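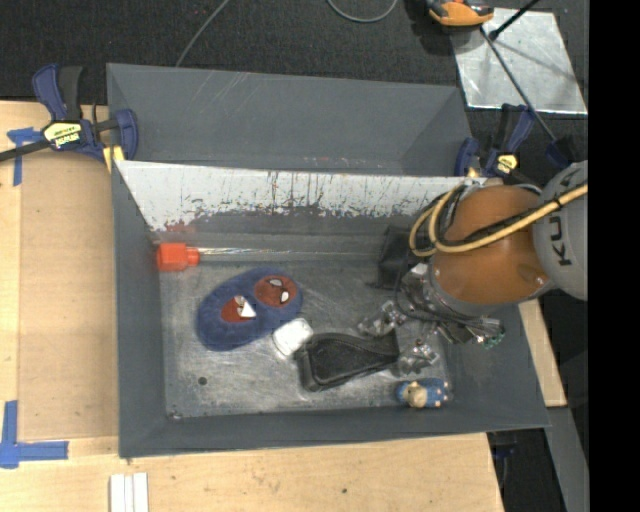 Picking cell 2, front bin clamped at both rear corners, arm at the right end.

Ticket 607 – gripper stops short at front bin
Opened Tuesday, 8:20 by Bíró
Status: closed

Problem: Arm stops with a force fault when it goes for items near the right wall of the front bin. Left half is fine. Rear bin not tested.

8:45 – Restarted controller, reran job 505. Same fault on the third pick.

9:10 – Checked the hose loop over the wrist. It pulls tight when the wrist turns past 58 degrees. Moved the tie back one link and ran the wrist by hand through the full turn. No pull now.

9:40 – Fault is less frequent but still there. Measured bin position against the blue tape. Bin had crept almost 20 mm to the right. Loosened both clamps, pushed the bin back, tightened again.

10:30 – Reran 505 with mixed items, including the plush and the black case. No faults.

To do: check clamps before the first run each day. Bin floor is scratched but flat, leave it. If the bin creeps again we need a stop block – ask Dumis for a price.

Recent tickets
Burkberg cell: air pressure low at start
Asudow cell: camera offset after move
Spare gripper fingers, reorder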